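Marble Tabletop Care: Frequently Asked Questions
Vekness Tables - Help and Care

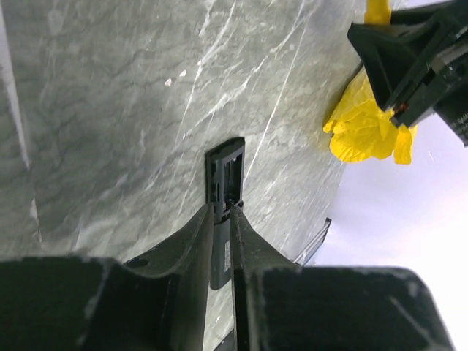 Alaric Esposito wrote to us in September that he had wiped his gray marble table with vinegar and water for a month before he read the care card, and he wanted to know if he had ruined it. The answer to his question comes first, and the ones we get most often follow.

I used vinegar on my marble. Is it ruined?
Probably not. Vinegar is an acid and it etches marble, which means it eats into the surface and leaves dull spots. On a polished top these show up quickly. On a matte top they are harder to see, and a weak mix may leave very little behind. Stop using it, wash the top with plain water and a drop of dish soap, and look at it in daylight once it has dried. If you see pale patches, read the question on etching further down.

What should I clean it with every day?
Warm water, a soft cloth and a little mild dish soap. Go over it again with clean water and dry it. Skip anything with lemon, bleach or ammonia in it, and skip powder cleansers.

Are the dark lines in my table cracks?
Most of them are veins. Gray marble often has a fine white network running through it along with darker lines that branch like cracks. Run a fingernail across the line. If the nail doesn't catch, you are most likely feeling solid stone. If it catches, or if the line has grown since the table was delivered, send us a photo and your order number.

My top looks cloudy in one area and lighter in another. Is it dirty?
Marble is uneven in color, and lighter and darker patches in the same piece are normal. Clean a small area and let it dry. If the tone doesn't change, it is the stone.

Can I put plastic and metal things straight on it?
Plastic is fine as long as the underside is clean. Grit caught under a plastic part will scratch marble as you slide it, so lift things and set them down. Metal is more of a problem - steel can leave rust marks if it gets wet, and rough edges leave gray lines. Use felt pads under anything that stays put, such as a lamp or a speaker.

Can I use the table as a work surface?
For light work, yes. People fix small electronics on them, sort parts, wrap gifts. Put down a cutting mat before you use a blade, a screwdriver or glue. Please don't hammer on it.

How often does it need sealing?
We seal each top with Vikitine before it ships. After that, seal it every 2 years, or sooner if water drops start to leave dark spots within a few minutes. A 300 ml bottle does 2 coats on our Ene side table. On the Vedgate dining table you will need a second bottle. Vikitine costs $39 a bottle in the parts section.

Does sealing stop etching?
No. Sealer slows down liquids that would soak in and stain. Acid still reacts with the surface, so wipe up wine, juice, coffee and tomato sauce right away.

How do I fix an etch mark?
On a matte top, small marks can often be blended with a honing powder made for marble. Try it on the underside of the overhang first. For polished tops we suggest a stone repair shop.

Can I set a hot pan on it?
Use a trivet. Sudden heat can crack the stone or damage the sealer.

Do you replace chipped corners?
We don't replace corners on their own. Keep the chip if you have it, since it can usually be glued back with a clear epoxy. Chips found at delivery are covered if you report them before the table is assembled.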